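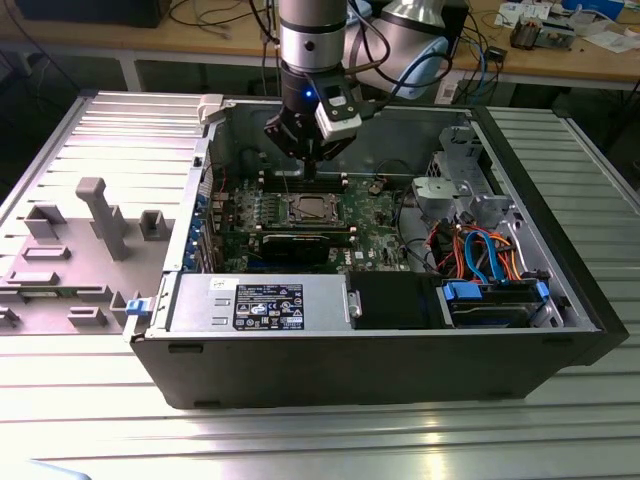 December 2025 – Memory cell, Arance bench. Scheduled service and re-teach.

Purpose of the entry: to record the condition of the cell after the quarterly service and to set out the settings now in force. The previous full service was carried out in August and is recorded in the earlier notebook.

Work carried out

The arm was brought to its service position and locked out before any covers were touched. Wrist bolts were checked with the torque wrench and marked with paint pen. One of them took a slight turn; the others were tight. The fingertips were removed, cleaned with alcohol and refitted. The left tip shows wear on the inner face, more than 90 microns at the lower corner. It remains usable, but a replacement pair has been requested from Grerkex.

The sensor module cable had been pulling at its connector when the wrist turned fully toward the fixture plate. The loop was lengthened and the strain relief moved back along the arm. Wrist rotation was then run end to end at low speed, and the cable did not snag. Colleagues are asked not to shorten the loop again for the sake of appearance. It needs the slack.

Fixtures

The case is held by the two clamps at the left end of the tower, with the power supply side toward the operator. Clamp faces were wiped and the pads inspected. The holders on the fixture plate were checked for movement by hand. The small raised tray was loose and has been tightened; its position was re-taught afterward. The two supports for the memory module were left as they were.

Settings

Approach speed over the board: 6 mm/s (unchanged).
Travel speed between plate and case: 164 mm/s.
Dwell after contact with the slot: 700 ms. This was shorter before the service. The Prenadano procedure calls for the longer value and it has now been adopted.
Force limit on insertion: unchanged, see the sheet inside the controller door.

Checks after service

Home position repeated correctly on each attempt. Pick from the supports was good. Insertion into the slot bank above the processor socket was good with both latches open. With one latch half closed the arm stopped on the force limit, as it should, and the module was returned to the supports without marks on its contacts.

The bank below the socket has not been re-taught. Clearance to the expansion card is small and the approach angle should be worked out with the card in place. Until that is done, the lower bank program is disabled at the controller.

Open items

– Replacement fingertips, on order.
– Lower bank approach angle.
– Copy of the new settings to Ríos, whose cell still runs the old dwell.
– Backup of the controller program to the shared drive. Made at the end of the shift, not yet verified.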